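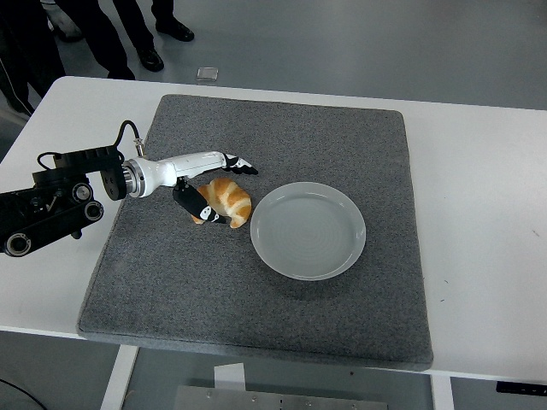 2 min read

Thắng Giáp fits out worktables for Garkard, and most of his questions from clients concern the surface. "They ask for white because it's easy to wipe," he says. "Then they put a ceramic plate on it and hear every contact."

His answer is gray felt, cut square with the corners slightly rounded and a margin of bare table left on three sides. The front edge gets less. "You reach from there – a wide gap is wasted."

A croissant and a shallow plate are enough to check a mat, he says. Crumbs show how the felt cleans. He brushed one mat 60 times in February before changing supplier to Esquivel.

Thickness he leaves to the client.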